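Setting Up a Shared Clearing Station
Ekalero floor guide, section 5, maintained by Rima Haddadin

This section covers stations where a two-arm cell clears packing scrap from a table and an operator works the same shift nearby. Complete the reach check in section 4 first.
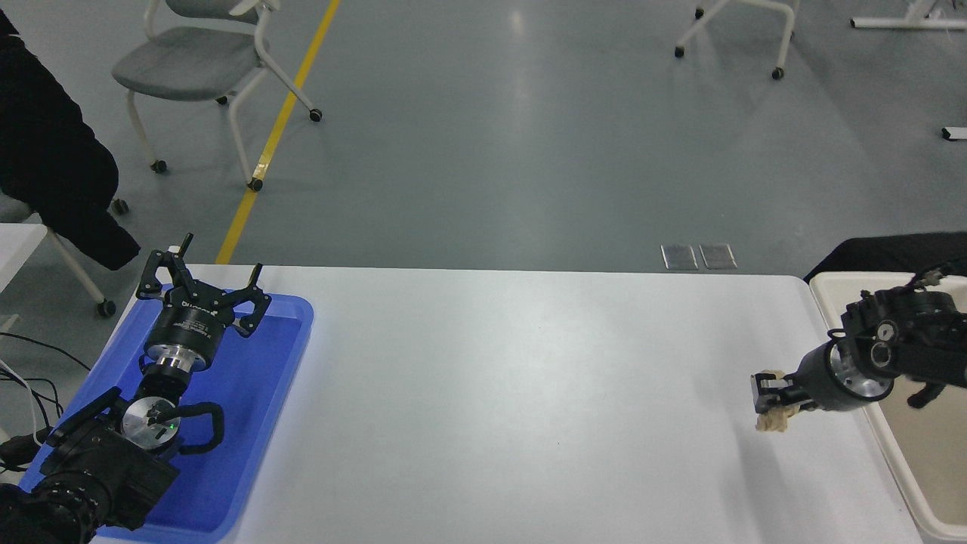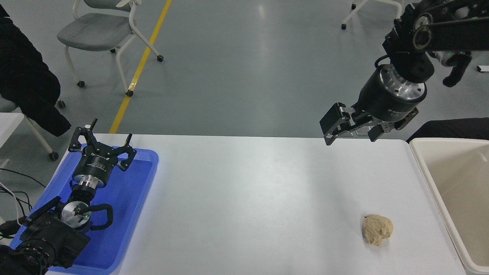
Handing the clearing step to the arms changes the operator's job from picking up scrap to supervising and emptying. At Ekalero this freed around 60 minutes per shift, most of it now spent on inspection. Stand the bin at the right end of the table, as with the cream-colored one in both views, and keep the tabletop clear of tools. Jackets go on a chair away from the working side.

1. Log in to Poltasum and open the station profile.
2. Set the idle timeout to 315 seconds.
3. Assign one operator per station. The assigned name receives all stop alerts.
4. Run 6 test picks with crumpled paper. Record each missed pick in the shift log.
5. Walk the operator through pause, resume and manual stop. Have them perform each one unaided.

Operators empty the bin at breaks and pause the cell before reaching over the table. Missed picks are cleared by hand and logged; they do not count against the operator's rate. Review the log with the crew in February, before new rates are set.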